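The Singing at Horobets

By the time the bus let Kibet Makori off at the bottom of the hill it was nearly dark, and he could already hear them.

He stood in the road with his bag between his feet and his mouth a little open. He had read everything there was to read about the people of Horobets (which was not much, two old books and a thesis somebody had typed with the margins wrong), and in all of it there was one line about the evening singing. "The villagers sing together at dusk, to no apparent purpose." That was it! That was what a grown scholar had written down after hearing this!

It came down the hill in layers. The low voices first, then a long wobbling middle part, and over the top of it a few high voices that kept chasing each other and never quite landed. Kibet had come to study why groups that sing together stay together. He had a grant, a recorder, a box of printed forms and a theory. He forgot all of them and ran up the hill with the bag banging on his knee.

The singing stopped just before he reached the top.

"You're late," said the woman at the gate. She was wearing a man's raincoat and holding a lamp. "We finish when the lamp is lit. I lit it."

"Could you unlight it?"

She looked at him for a while. "You're the one from the university," she said. "Come in and eat."

Her name was Allora and she had charge of the song, as her aunt had before her. She explained this over soup, and Kibet wrote so fast that he got soup on the form. There were 87 verses. There was a god in some of them, or there had been once, but the name had been sung so many times by so many people with colds and missing teeth that it had worn down to a sort of hum. Some people in the village believed the hum was the god. Some thought it was a place to breathe.

"And what do you think?" Kibet asked.

"I think we come in too early on it," said Allora. "Every night. It drives me crazy."

He laughed so hard that her grandson woke up in the next room.

He had planned to stay 19 days. He spent the first of them going from house to house with his forms, and he loved it — he loved the stairs and the dogs and the sour plum drink he was given at every single door. The forms were another matter. Question four asked people to rate how close they felt to their neighbors before the singing and after it, on a scale from one to seven. The baker said that he hadn't spoken to his neighbor since the business with the wall.

"But you stand next to him," Kibet said. "I saw you. You share a book."

"He has the book," said the baker. "I have the good eyes. What else can we do?"

"So would you say you feel close to him?"

"I would say I feel his elbow."

Kibet wrote down "elbow." There was no box for it, so he drew one.

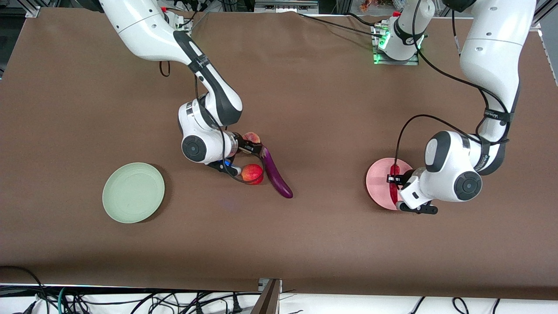 Two plates, a peach, an apple, an eggplant and a red pepper on the brown tabletop.

That night he called his supervisor at Josola from the one spot behind the chapel where the phone worked. He talked for a long time without stopping. He told her about the hum and the wall and the elbow, and how the children learned the song lying down, because they were supposed to be asleep, and so all their lives they sang certain verses with their eyes shut.

"This is wonderful," she said. "How are the numbers?"

"The numbers are terrible!"

"You sound very happy about it."

"I've got 52 people and none of them will pick a number. One man picked nine. It only goes up to seven."

He heard her cover the phone and say something to someone, and then she came back and said to keep going, and to please find out more about the man who picked nine.

The man who picked nine lived past the last of the houses and was called Hindetti. He was very old and did not sing. He had stopped the winter his brother died, and now he sat on his step in the evenings with his coat buttoned to the chin and listened. Kibet sat down next to him with the form on his knee.

"You gave a nine," he said, "and you don't even go."

"I don't need to go. I can hear who's there." The old man held up a finger. Down the hill they were starting, the low voices first. "That's the baker. That's his neighbor, flat. That's the schoolteacher, she's been crying, listen to her. Allora's grandson is up past his bedtime." He waited. "There. Hear that?"

Kibet listened as hard as he had ever listened to anything. "I don't hear anything."

"No. There's a gap in the second line. It was my brother's part. They go around it."

And then Kibet did hear it. The whole big noise of the village came up to a certain place and opened, the way people on a sidewalk open for someone carrying a ladder, and closed up on the other side. It happened again in the next verse, and the next. He had three evenings of it on his recorder already and had marked it on his sheet as an error.

"Did somebody decide that?" he whispered. "Did Allora tell them to?"

"You could ask her."

He asked her that same night, out of breath, with mud up to his shins. Allora was scraping carrots and did not turn around.

"What gap?" she said.

"In the second line! Where his brother used to sing!"

She hummed it through under her breath, scraping in time. When she got to the place, she stopped, and her knife stopped too, and then both of them went on. She frowned. She did it again. She put the knife down on the board.

"Well, look at that," said Allora.

They sat up very late. She sang him all 87 verses in a small kitchen voice, and between the two of them they found the others. There was a short one near the start that must have been her aunt's. There was one in the middle so long that Allora had always taken it for a rest, and had been scolding people all her life for coming in before it was over. And then there was the hum. They got to the hum and looked at each other across the carrots, and neither one wanted to say it first.

"It might only be a place to breathe," said Kibet.

"It might," said Allora.

He wrote to Josola in the morning and asked for more time. He asked for the winter, really, though he put it more politely than that and filled a page with method. Then he walked the letter down to the road himself and waited for the bus, and gave it to the driver along with a jar of the plum drink.

In the evening he left the recorder in his room. Allora put him between the baker and the neighbor, where there was an argument going about who should turn the page, and she told him to stay low and quiet and follow the man on his left.

"Which verse is it?" Kibet asked.

"Shh," said the baker. "She's about to start."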